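### 4. Check the wrist view before you run the toast task

I do this every time I restart Hokside, even if I only touched one config file. It takes me two minutes and it has saved me a lot of silly debugging.

1. Start the planner with `hokside up --task toast`, then open the Puvdale viewer in a second terminal.
2. Send the arm to `look_table` and let it settle.
3. Turn on the live wrist stream. You want the toaster toward the back and the light blue plate between the fingers, like mine:

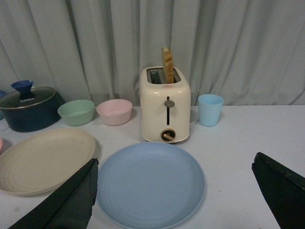
*Wrist view at `look_table`, with the bread sticking up out of the toaster.*

4. Click the bread, then the plate. Puvdale should draw a mask on each one. If the bread mask spills onto the toaster, bump `edge_gain` up by 4 and click again.
5. Set `min_mask_px` to 220. I ran it lower for a while and kept getting little junk masks (specks on the table, mostly).
6. Hit **Plan only** and watch the ghost arm go through the whole path.

**Note:** The clear lid on the pot can give you messy depth. I just add the pot to `ignore_list` and let the planner keep its box as an obstacle.

**Caution:** Keep the speed at 20 percent for your first real run, and keep a hand on the stop button! The planner doesn't know about the toaster cord unless you draw a keep-out zone for it (see section 6).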